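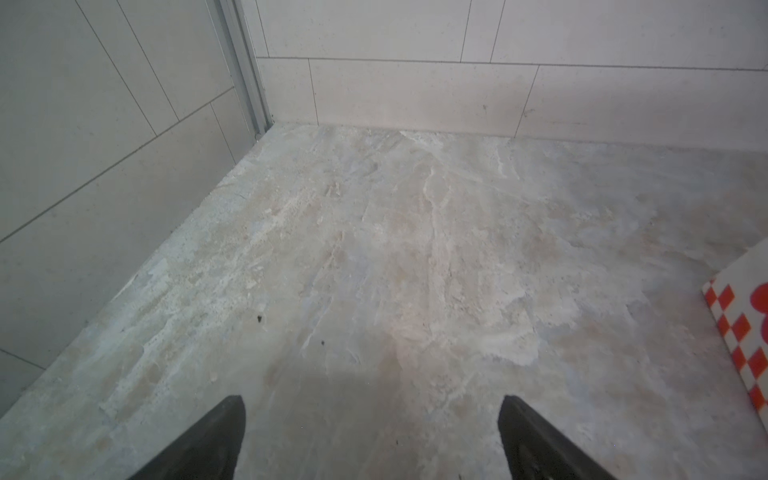 Marble look, beige and gray with white veins.

A floor that pretends to be stone

Jul 16, 2024

Print this post | E-mail this post

In April we decided to change the floor in our hallway and kitchen, and since that time I have thought about floors more than in all my life before. My husband says I look down when we visit people. It is true, and I have already apologized to two hosts.

The old floor was brown linoleum from the previous owners. It had lifted near the balcony door, and in winter the cold came under it and made a small wave which everybody stepped on. I wanted real marble. I grew up in an apartment building where the entrance had real stone steps, worn in the middle like a spoon, and for me it was always the material of serious places, like the post office and the music school.

The seller at Dellico in Dratside was very patient with me. He explained that real marble does not like lemon, vinegar, wine or tomato, and I thought to myself that this is the complete list of what I drop in the kitchen. Then he wrote the price for the whole area on a piece of paper: 3373 euros, without the work. I folded the paper and said thank you, and we went to have coffee.

So we began to look at the imitations. I was a bit ashamed at first. In my family one did not buy a thing that looks like another thing. My mother would not have artificial flowers even on the stairs. But I learned that people have painted wood and plaster to look like marble for many centuries, also in churches, and they were not poor people and nobody laughed at them. After reading this I felt better, and I took home several samples.

My advice is to keep the samples on the floor for at least one week, in the place where they will live. In the store the light comes from everywhere and all of them are beautiful. At home, the one I liked most became almost lilac in the evening, and I could not eat next to it. Another one was so white that each hair was visible. The one which stayed was called Vusik, a mixed beige and gray with veins that are not too strong. It cost 231 euros more than the cheapest one and I do not regret it.

Please look also at how often the pattern repeats. I did not know this question existed. The printed tiles have a limited number of designs, and if the person who lays them is in a hurry, you will get the same cloud next to the same cloud, and you will see it every morning until you move. Ask him to open several boxes and mix them before the glue is ready.

The second matter is the joints. We took a gray which is a little darker than the tile, because light joints are only light until the first autumn. I clean with warm water and a drop of dish soap, and I dry the part near the door with an old towel. The special cleaner for stone is not needed, it leaves a film and then the socks stick. 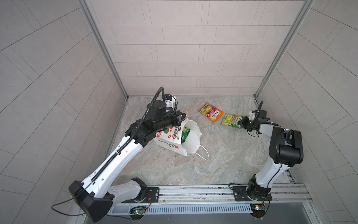 Kaja Krūmiņa wrote to me after my last post that I should not give up the real stone so easily. In her kitchen it has been for many years, it has marks from everything, and she says the marks are what she likes - one is from a jar of beets and she remembers the day. I understand this very well. Maybe I am not calm enough for such a floor. I would remember the day too, but with a different feeling.

Algirdas Liepiņa asked if the tiles are cold. Yes, they are cold. In July it is wonderful, I walk barefoot and the dog sleeps in the hallway with his legs stretched out behind him. For the winter I have ordered a long wool runner, 172 centimeters, which will cover the part between the stove and the sink. It will also cover one tile that was cut too short near the radiator pipe, but I notice that one less than before.

The bathroom we leave for next year. My husband would like a wood look there, with boards and knots. I have asked him to bring home a sample and put it on the floor for a week.

Print this post | E-mail this post

Contact | Copyright 2024, all texts by the author | Back to top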